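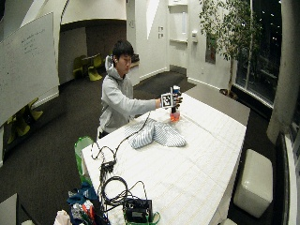
I went to the Skarkow open evening on 15th September mostly because my friend Deisy Inga had a spare place and I had nothing in the fridge. I'd pictured shiny arms behind glass, a bit of dry ice perhaps. What I got was 38 of us milling about on a dark carpet, drinking squash, and watching people pick things up.

And I loved it! I really did. I've been to the big shows (Ballano, back in January, was 49 minutes of queuing for a robot that waved) and I came away from those feeling I'd been sold something. At Skarkow you could stand next to the table and see how dull and fiddly the job is. Somebody puts a marker on the back of their hand, takes hold of a bottle, and does it again. Then again. The pattern on the marker lets the computer keep track of where the hand is, and all that reaching and gripping gets saved so a machine can learn from it later.

A man near me grumbled that he'd paid for parking to watch a chap hold a drink. Fair enough, I suppose, but I think he had it backwards. Every advert I've seen for home robots skips this bit. You get the smiling family and the folded towels, and never the cables trailing over the table or the person with one earbud in doing the same reach all evening. If we're going to have these things in our kitchens, I'd like more of us to see where the skill comes from. It comes from people's hands, and I hope they're paid properly for it. I asked about that, by the way, and got a rather woolly answer, so I'd press harder next time.

My other moan is that the talk from Magyar, their software partner, lasted 12 slides too many and was full of words like "pipeline". Children were there! One little girl asked how a robot knows when to stop squeezing, and she got a better five minutes out of them than the rest of us had managed.

Broltano are planning an evening of their own in the spring. I've already told Deisy I'm coming, and that I'm eating first.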